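Celebrity Interview Statements: Data Card
Wednesday, December 1, 2021
By Vsevolod Hordiienko
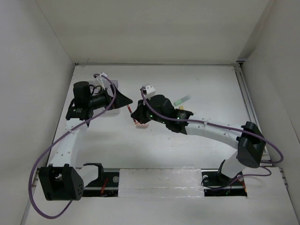 The collection contains short statements that actors, singers and television hosts made about their private life: marriage, divorce, children, and the wish to be alone for some time. I began it in April because I wanted to see how one sentence from an interview changes when it travels from one entertainment site to another. Very often the second site makes the sentence stronger. An actress says "maybe one day," and two sites later she is "ready to marry." The two copies of a statement stand in our files facing each other, like the two arms over the white table, and the space between them is what we study. Todor Stan did the second reading of all the records and corrected many of my mistakes.

What is in the files

There are 26 interviews in this release. Each interview has one original source and up to four later articles which repeat it. The interviews are divided between 4 folders, by the place where the original was published: Miltville, Bolov, Âu and Hostitz. Please note that the folder says nothing about where the celebrity lives or works. A singer who gave her interview during a tour in Bolov is in the Bolov folder, even if she stayed there for one evening.

Every folder has two files:

statements.csv - one row for each statement
articles.csv - one row for each article, with its headline and date

The files are in UTF-8. If you open them in a spreadsheet program, please choose this encoding by hand, or the folder name Âu and many personal names will be broken.

Columns in statements.csv

- statement_id: a number, unique inside the folder only
- article_id: connects the row with articles.csv
- speaker: the public name, written as in the original article
- text: the statement, without quotation marks
- direct: "yes" when the words are quoted, "no" when the journalist retells them
- topic: marriage, divorce, children, parents, career, other
- strength: from 1 (the speaker is unsure) to 4 (the speaker promises or announces something)
- changed: "yes" when the meaning is different from the original

The column "strength" caused the most arguments. Todor gives a 3 to any sentence with "I will." I give a 3 only if there is also a time, for example "I will marry this year." When we could not agree, we kept the lower number. In the Hostitz folder you can still find the older way of scoring in some rows, and I have marked these rows with a star in the column "notes." Only Hostitz has this column.

How the statements were chosen

I read the entertainment pages by myself and copied the statements by hand. No program was used for the collecting. A statement is included if it is about the speaker's own family or love life and is shorter than 50 words. Longer answers were left out, even when they were interesting. I also left out statements about the illness of a child, and everything that a speaker later asked the press to remove.

Reading one interview together with its repeats took us roughly 8 hours, including the discussion. Interviews from television took longer, as we had to write down the words first and the speakers often laughed or talked at the same time.

Known problems

The Miltville folder is bigger than the others, and almost all of its speakers are women. I think this comes from the questions: journalists there ask actresses about marriage and ask actors about their next film. Please do not use the collection to say that women speak about marriage more than men do.

Some originals are themselves translations. In Âu we worked from the published translation and did not see the first text. For these rows "direct" can be "yes," but the exact words are the translator's.

Headlines are in articles.csv exactly as they were printed, with the spelling mistakes. One headline in Bolov names the wrong husband. It was left like this, and the correct information is in the article under it.

Use

You may use the files for teaching and for research which is not commercial. Please do not print the statements as fresh news. Several speakers have married or separated after their interviews, and their old words can hurt somebody. If you quote a row, give the date of the article from articles.csv together with it.

If you find a mistake, write to Todor or to me with the folder name and the statement_id. Both are needed, because the numbers start again from 1 in each folder. We plan to fix the Hostitz scores first and then add the missing television interviews from Bolov.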